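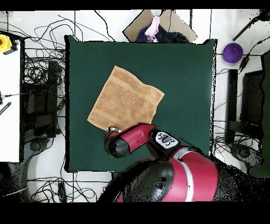 Folding small towels so they stay folded

For many years I folded my towels in the air, holding them under the chin like my mother did. They came out crooked and the pile on the shelf was always falling to one side. Now I do it on a flat surface and the work goes much quicker.

First, put something under the towel. Terry cloth slides on a smooth table, but on a mat or a thick cloth it stays where you leave it. A dark colour is best if your towels are light, as you see the edges well. Mine is 57 cm on each side and it is enough for face towels.

Lay the towel down and do not worry if it lies at an angle to the mat. Pull the corners one after the other, gently, until the middle is flat. A corner that curls up should be pressed with the palm for a moment.
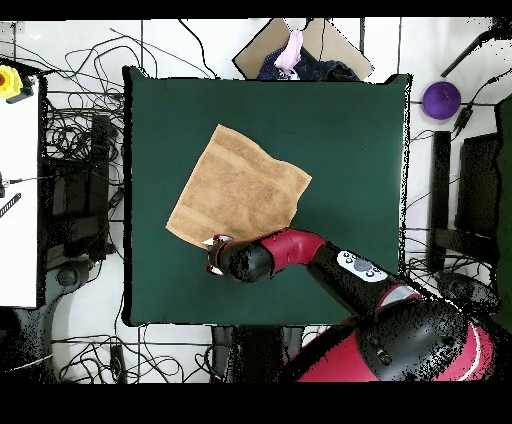

Then look for the woven bands near the edge. They are a good help - if you fold along the bands, the fold is straight, even when the hem has become wavy from washing. Take the two near corners, bring them to the far ones, and smooth from the fold outwards. After this, fold once more from the side. For a narrow shelf I fold in three parts instead.

Keep the box of unfolded things just behind the mat, with the flaps open, so you can take the next piece without walking. I do the light pieces first and leave the dark clothes for the end, because they give fluff to everything.

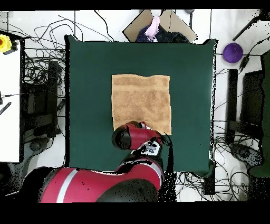 Please do not iron terry towels. The loops become flat and the towel drinks less water. My neighbour Maarja Laur gives hers a strong shake before hanging, and this I can also recommend. A basket of up to 30 small towels takes me 17 minutes, with the radio on.

Vitória Abreu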